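Workshop tips from the Joldale Robotics Club

Folding table: getting clean practice runs
Updated 11 January 2024

These are the notes we give new members before their first session on the clothes folding project. Most of them came out of the May term, when we threw away a lot of recordings.

Clear the table first. Phones, tape and drink bottles go on the shelves. Wipe the top with a barely damp cloth and let it dry.

Use old clothes. Long sleeves are harder than T-shirts, so start with T-shirts and move up when you can do 9 good folds in a row. Stained tops are fine. Tops with more than one colour are handy when you review, as you can tell which panel ended up underneath.

Crumple the garment again before every run. Pick it up by the middle, drop it and leave it how it lands. Flynn Costigan used to lay his out half flat and his recordings were no good for training.

Hold the grippers low and come in at a shallow angle. Press down lightly, close the fingers, then lift. If you come straight down you tend to pinch two layers.

Find the collar before you touch the sleeves. Once the neckline is facing away from you, the rest goes the same way each time.

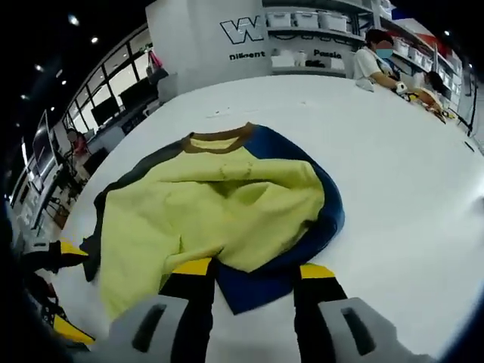 Pull a bunched body panel out from the centre before you square up the sides. Move both hands slowly. A run should take no longer than 90 seconds, and if you go over, stop and start again.

Check the finger tips at the end of each session. Lint builds up on them and they start to slip. A dry toothbrush gets it off. Thongchai Phetsri keeps the spare tips in the Claltier drawer, so ask him before you take any.

Label your files the same day. We want 2,000 good runs before the Rattanakul meet, and an unlabelled run doesn't count toward that.

Groups at one table are capped at 6. Bring your own old shirts if you can.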